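Can a machine put away groceries and clear a counter yet?

Posted in: Home Automation > Robots
Viewed 86 times

Hina Minhas

My mother lives with us and has arthritis in both hands. Cooking she still manages, because she takes her time. What wears her out is the stuff before and after: getting vegetables out of the bag, moving them to a plate or the basket, clearing whatever has piled up on the counter so she has room to cut. I do it before work and by the time I get home the counter is full again.

We already have a robot vacuum and it does fine on the floors. I keep seeing videos of robot arms picking up fruit and folding towels and I would like to know how close that is to something a regular family could buy. I am not looking for a robot that cooks. I want one that can pick up a pepper and put it on a plate, and put things that aren't food somewhere else. Is that a thing yet, or should I stop looking? Budget is not huge but we would stretch for something that worked every day.

Our kitchen is narrow, if that matters. The counter is 57 inches long and the stove is at one end.

Talha Naqvi

Not yet for a home, in my opinion. I work in maintenance at a packing shop and we have had arms on the line for years. They are good at the same part in the same spot all day long. Ours handle one size of carton. When purchasing switched to a carton that was a little shorter, we lost most of a shift getting the arm to grab it right.

Your counter is the opposite of that. Every day it has different things on it in different places. The newer systems use cameras and are trained on many examples of somebody doing the job, so they can deal with things being moved around a bit. That is real progress and I don't want to knock it. But the setups are mostly still on benches, with the arms bolted down and a limited area they can reach.

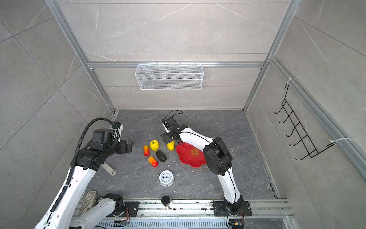

Picking up one vegetable is the easier part. A bell pepper is wide and slick and it rolls. An eggplant is long and has to be taken across the middle. A mango is heavy for its size and you can bruise it. A person changes grip without thinking about it. A two-finger gripper has to get the angle right before it closes, and if it is off a little the fruit squirts out sideways. Then it has to notice that happened, and go find it.

Sorting is the other half of what you want. Say there is a clock or a cup sitting in with the vegetables. The machine has to know the clock doesn't go on the plate. Software has gotten pretty good at naming common objects. It is weaker on odds and ends, like a piece of plastic off some package or the half onion your mother wanted to keep.

Other things to think about with a narrow kitchen:

Reach. A fixed arm only covers what is in front of it. To cover all 57 inches you would probably need two, or one on a rail.

Safety. An arm next to a stove and a person with slow hands is not something I would set up myself. Ours have a fence.

Cleaning. Raw vegetables mean dirt and water. Check whether the gripper can be washed before you check anything else.

Speed. Most demo videos are sped up. Look for the small "4x" or "8x" in the corner.

If you want to spend money now I would spend it on a rolling cart at counter height, so the bags go straight on it from the car and nothing has to be lifted twice.

Fahad Virk

just get the Tivine, my cousin has one and loves it

Hina Minhas

Fahad, I looked that up and the Tivine is a floor mop. Thanks though.

Talha, thank you, that is more or less what I was afraid of. I hadn't thought about washing it.

Bouchra Bensaid

I agree with most of what Talha said but I am a bit more hopeful. I take an evening class where we train a small pair of arms to move objects onto a dish. With real practice data it does better than I expected. On our last round it got 32 tries and made 11 mistakes. Most of those were the gripper coming down too far to one side. A couple were it picking the wrong thing.

That is fine for a class. For your mother it would mean something on the floor every day, and she would be the one bending down for it, so I would wait too.

For right now, look at spring-loaded tongs with wide silicone ends. My aunt uses them for potatoes and peppers and it takes the strain off her thumbs. Also a shallow plate with a raised rim, and a damp cloth under it so it stays where it is when she drops things in.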